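Skendasine Simulation Package, Trial Review
Minutes, January 10, 2022, Girville office

1. Scene content. The countertop set was reviewed from the wrist view. Objects include a ceramic figure, a carved wooden figurine, a tin and a spray bottle.

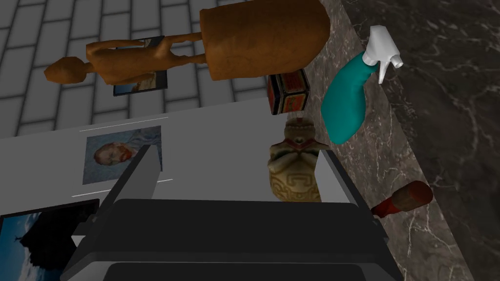
Marin Bošković asked whether the license covers custom objects or only the supplied library of 279. Scanlon to obtain this in writing.

2. Grasp planner. Default approach speed considered too high for small items. Agreed to repeat the small-object runs at 40 percent, with 5 mm added clearance per finger. Logging to remain on.

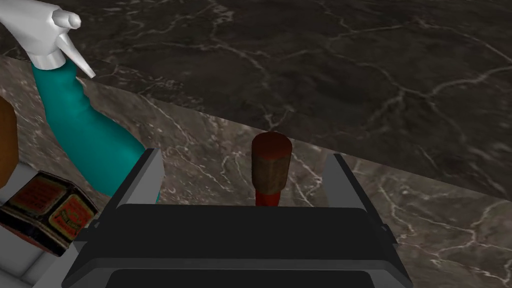
Fig. 2. Red and brown cylindrical object between the open fingers.

3. Cost. Graltero quote is for two seats, support billed separately. Decision deferred to April.

Actions: Scanlon, license terms; Bošković, repeat runs.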